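Recording good hand-held gripper demos (what I do now)

I've been teaching our arm to pick up and set down thin parts, and my first batch of demos was so bad I threw out 37 of them in one go. So let me save you an afternoon!

Start with the hand-held gripper in your hand and nothing recording. Open it, close it, wave it around a bit until squeezing feels boring. Then pick a starting spot and hold still there for two seconds. I used to hit record while already moving (impatient, sorry) and the first part of every clip was mush.

Now the reach. Go slower than feels natural, and keep the fingers pointed at the part the whole way in. If you swing around to the side at the last moment, the part drops out of the camera's view and the policy has to guess. Rima Azar watched me do this six times in a row before she said anything.

Close gently, pause, then lift. The pause matters a lot! It gives the training a clean spot where the fingers are shut and nothing else is changing.

Set the part down somewhere a little different each time, and move your start around too. I aim for about 66 keepers before I bother training.

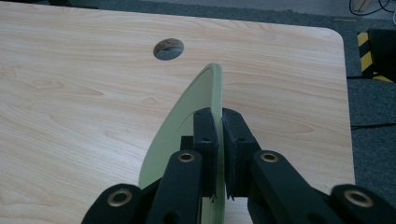

3 min read

With a thin upright piece like the green one, I bring one finger in on each side and pinch near the edge, so most of the curve still shows past the fingers. Keep an eye out for cable holes in the table, too. I plan my set-downs well clear of ours.

If you fumble, don't fix it mid-clip. Stop, toss it, go again. Noel Agbayani keeps his fumbles in a separate folder for recovery training, but I'd leave that until your basic pick works.

Related
Calibrating the Lauritsen wrist camera
Teleop or hand-held? Notes from Milside
Naming your demo folders, by Amra Dervishi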